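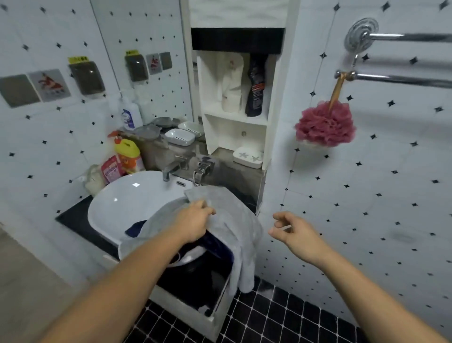
Oana Matei had lost her retainer at some point between brushing her teeth and the time the kids left for school, and at 7 in the morning that was a problem, as her appointment at the orthodontist in Gorwood was at nine. She was forty-four and had been in treatment for two years. She looked in the soap dish and behind the toilet. Then she started on the sink, where a gray towel hung over the rim of the white bowl with some dark navy clothes bunched up under it, and more of them down in the open drawer. She took hold of the towel by its edge and lifted it up slowly, the way you would lift a rock with a crab under it.

No retainer. She shook out each piece of clothing and put it in the hamper. She ran her hand along the bottom of the drawer and found a hair tie and the cap to a tube of something.

She called the office from the car. The practice was on the second floor of a brick building on Lockwood Street, over a shop that sold vacuum cleaners, and the phone was always picked up by the same man, who sounded as if he had just run up the stairs.

"I don't have it with me," she said. "I'm coming anyway."

"That's fine," he said. "Come anyway."

The drive took longer than it should have. They were fixing the bridge at Evstead and had been since June, and one lane went at a time. Oana sat behind a bread truck and ran her tongue over the backs of her bottom teeth. One of them had moved. She was sure of it. It stuck forward a little, the way it had when she was thirteen and her mother had said that teeth were for eating and hers ate fine.

Her mother had been right about that, more or less. But Oana had learned to smile with her mouth shut, and she had done it in her school pictures and at her wedding and in the photo on her badge at work. Then one night her daughter came home with a flyer for a free braces check and said, "You should get them too," and went to look for something to eat. Oana kept the flyer on the fridge until spring.

Dr. Naidu came into the room with her mask already on. Her first name was Sumathi and it was on the wall in four frames, but Oana had never used it.

"When did you last have it in?" Dr. Naidu asked.

"Last night. I took it out to brush."

"And every night before that?"

Oana looked up at the light. There had been a week at her sister's place when she had left it in the bag. There had been some nights on the couch.

"Most nights," she said.

Dr. Naidu tilted the chair back and looked. She pressed on the tooth with one gloved finger and then on the ones beside it. She took her time. Down on the street someone was trying out a vacuum cleaner.

"It hasn't moved," she said.

"I can feel it."

"You can feel it because you're thinking about it. Here." She gave Oana the hand mirror, and Oana held it over her open mouth and saw a row of teeth, straight and a bit wet, and the tip of her own nose. "We'll scan you today and make a new one. You'll have it next week. If the old one turns up, wear it until then."

At the front desk the man wrote out the charge for the replacement on a card and turned it around so she could read it. It was almost what she had paid for her winter coat. She asked if she could split it and he said everybody did, and he had her sign for file number 2911, which had been hers since the first visit. Her old plaster molds were in a box with that number on it, he said, if she ever wanted them. Some people did.

"What do they do with them?"

"One lady keeps hers on the piano."

She said she would think about it.

It was past eleven when she got home. She hung up her coat and put her hand in the pocket of her robe, on the hook by the bedroom door, to get her reading glasses. The retainer was there, folded up in a tissue. She had no memory of doing that.

She washed it in the kitchen with cool water and put it in. It was tight for a second — then it clicked down over her teeth and stayed. She stood at the counter and made herself a shopping list, and when the phone rang she answered it with a slight lisp.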